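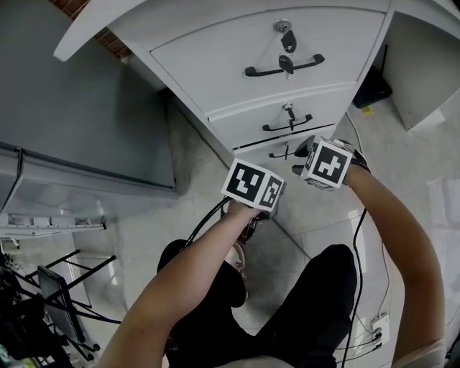 How many demonstrations should be recorded by hand before a drawer-opening task is trained?

Our group's practice is to record 30, review them, and then continue to roughly 430.

Sturberg_Lab wrote:
I must disagree. Keys hanging from the locks change the grasp at each handle, and 430 would not cover them.

pitier_support wrote:
We would favour remote control for the lowest drawer. Hand-held grippers require the operator to crouch, and quality declines after 12 takes.

Sturberg_Lab replied:
Remote control was slower in our trials. We retain the hand-held method and allow a rest period.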